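Estetti at Yazzie Hall, and the long way home

I bought the ticket in December, when the Estetti tour was first announced and the only date within driving distance was a Friday at Yazzie Hall. By the week of the show I had mostly forgotten about it. A reminder came up on my phone on Wednesday and I had to go looking for the confirmation email, which had landed in the wrong folder.

For anyone who doesn't know them, Estetti is a four-piece that started out playing instrumental music and added a singer on the second record. They have never been big. The first time I saw them was in the back room of a pizza place in Stondau, and most of the people there were waiting for a table. They were good that night, too. The drummer had to stop once to let a waiter through.

Yazzie Hall holds 3,000 people if the balcony is open. It was open. I did not expect that, and I got there too late for the parking lot next door, so I ended up in the garage seven blocks away and walked. Doors were at 7 and I was inside by a quarter to eight, after standing behind a group who had all their tickets on one phone with a dead battery.

The opener was Flosa, a duo I had never heard of. One plays keyboards and the other plays bass and sings. The bass was too loud for the first two songs and then someone fixed it. Their last song was slow and had a long part with no words, and the people near me stopped talking for it. I looked them up on the way out and they have one EP. I've played it four times since, mostly while doing dishes. The slow song is the third track, and the recorded version is shorter than what they did live. I liked the long one better.

Estetti came on at ten after nine. They opened with the first track from the new album, and I would not have picked it. It takes a long time to get going, and the lights stayed low for nearly all of it, so from the floor it was hard to tell who was doing what. The second song was an old one and the room woke up. From there they kept a steady pace, new song, old song, new song, with very little talking in between.

I kept a set list on my phone, as I usually do. They played 14 songs, not counting the encore. Six were from the new record. I was hoping for the long instrumental that closes the first album, and they didn't play it. I've now seen them five times and heard it once, in the pizza place.

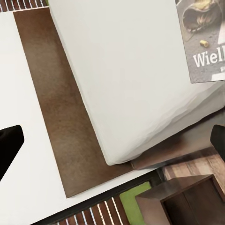 White block on a brown board, white tabletop.

The sound deserves a few words. Yazzie Hall used to have a bad reputation for it, especially under the balcony, where everything turned to mud. I stood there for half of the Flosa set to check and it was fine. Vocals were clear. The guitar got a little sharp when I moved closer to the left side, so I moved back to the middle, near the sound desk, and stayed there for the rest of the night. If you go to a show there, that's where I would stand.

The encore was two songs. The first was just the singer and the guitarist, and she forgot a line in the second verse, laughed, and started the verse over. The other was the single from a few years ago that got used in a TV show. Everybody knew that one. A man in front of me who had been looking at his phone for an hour put it away and sang the whole thing.

Merch was expensive. The tour shirt came in black and a kind of mustard color, and the mustard was sold out in everything but small. I bought the record instead. They had a numbered pressing at the table and mine is 285. I don't care much about numbered records, but it was the same price as the regular one.

Getting out was slow. The garage has one exit open at night and one machine that takes cards, and the line of cars went up two levels. I sat there with the engine off and listened to part of a ball game. Then the highway ramp was closed, so I took the old road through Stondau and passed the pizza place. It's still open. The back room looked dark.

I was home a little before one. My ears were fine the next morning because I remembered the earplugs, the cheap foam ones, and kept them in for everything except the quiet song in the encore.

The new album is better now that I've heard it played. I had the middle part down as filler, and two of those songs were the best things they did all night. I'm going to give it another week and then write it up properly. Flosa is supposed to be playing a headline date at a smaller room in the spring, with tickets at the door. I plan to go, and I'll park closer.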